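Every few months somebody sends me a link saying the robot butler is nearly here, and every few months I look at the pile on my kitchen table and think, right then, come and do that. I don't mean the washing up. I mean the pile! Tape, toys, pens, whatever got dropped on the way in from the car. Sorting it is the dullest chore in the house and I'd pay good money to hand it over.

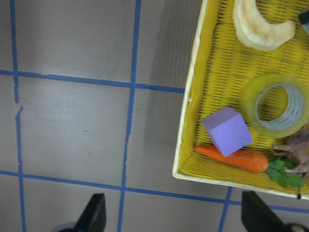 Gravasstead, April 8, 2021

So, the basket. Yellow, woven, the sort of thing that lives at the bottom of everybody's stairs. It has a roll of clear tape in it and a toy carrot with its leaves on, and a purple foam cube leaning on the carrot. I could empty that while talking on the phone. For a gripper with two fingers it's a proper puzzle, as the cube gives when you squeeze it, the tape has a great big hole in the middle, and the leaves go everywhere.

I've been reading up on this since I went down a hole over the Gramier, a folding machine I once came very close to ordering (600 pounds, plus delivery, and it only did shirts). My old job at Stalterska was all packing, 400 boxes on a good shift, and the machines there were brilliant as long as every box was the same box. Put one in sideways and the whole line stopped and somebody went to find a broom handle.

Homes are all sideways boxes, that's the trouble. Nothing in my house has been in the same place twice.
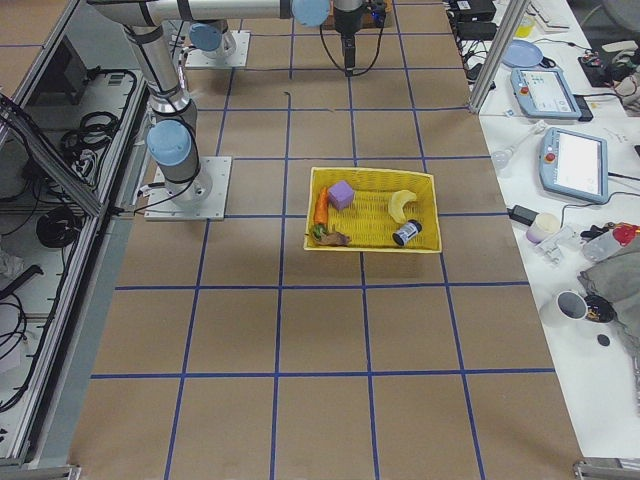

Two arms, one basket, and a lot of blue tape.

What strikes me is how much stuff goes round the edge of a job like this — the cables, the pendants with their red stop buttons, a whole second table just for the bits. My hall cupboard wouldn't hold half of it.

Would I have one? For the basket, yes, even if it was slow. I'd let it potter away overnight. Stairs and wet towels I'll believe when I see them. I'm off to the open day at Ó Conaill in May and will report back, with prices if they'll give me any.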